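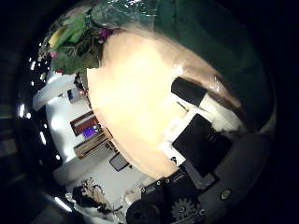 Progress report to the Khoury Fund
Flower and gift wrapping sessions at Mendby, first half of the grant

We are very happy to be writing this one! The wrapping sessions have been running since April and they have already become the busiest thing in our week. When we applied, we said we wanted a place where people could learn to make up a decent bouquet and a wrapped gift to go with it, using ordinary materials and taking their time over it. We have that now, and the Monday group has had a waiting list since its third meeting.

What we have spent so far

Of the first payment, £1525 has gone on materials and the hire of the room. The rest is being held for the autumn. The biggest single cost was wrap. We bought the translucent green cellophane from Jeltance in long rolls and it was worth the extra over the thin stuff we trialled, which split whenever a stem caught it. Green also flatters nearly everything you put in it, and a bunch that is mostly leaves with one or two small flowers looks generous once it has a bit of crinkle round it.

Ribbon has cost less than we budgeted, and scissors rather more. We should have bought better ones at the start.

How the sessions run

Each course is six meetings. The first two are leaves and stems only, which surprised a few people who had come for roses, but learning to hold a bunch of greenery firmly while turning it makes all the rest easier. Flowers come in at the third meeting. After that we move on to wrapping, then to gifts, and the last meeting is a free choice where everyone makes up something to take home.

We have nine places on each course. We did try squeezing in more, and the tables were so crowded that wrap was ending up on the floor, so we have gone back to nine and would like to stay there.

The soft things

The part that has grown most is one we hardly mentioned in our application. People kept asking how to wrap things that have no corners, and fuzzy, floppy items are the hardest of the lot. 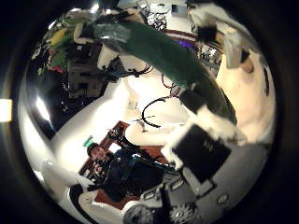 Plush and fabric pieces squash when you pull the wrap tight and spring back when you let go, so the neat folds you learned on a box are no help at all. Dark green plush is a particular trial for us, as every bit of fluff and every snipped thread shows up on it. We now give a whole meeting to soft items and it is the noisiest of the six by a long way. The method we have settled on is to gather loosely from underneath, tie once, and leave plenty of wrap standing up at the top. It looks cheerful and it survives the bus.

The room

The hall at Mendby dates from 1937 and has its ways. The light is lovely until mid afternoon and then drops off quickly, so we have moved the start forward by half an hour. Skurard have lent us two extra folding tables until Christmas and we will need to buy our own after that. The cost is in the revised budget attached.

What has not gone to plan

Keeping fresh stems between sessions has been harder than we expected, and we threw away more in June than we should have. We now order smaller amounts and fill in with cut greenery from members' gardens. We also promised a printed guide by the halfway point and it is still in draft. The wrapping pages are done, the chapter on stems is not.

Next six months

Two more courses, the printed guide, and an open afternoon before Christmas where anyone can bring a present, whatever its shape, and get help wrapping it. We would love someone from the Fund to come along and bring the most awkward parcel they can find.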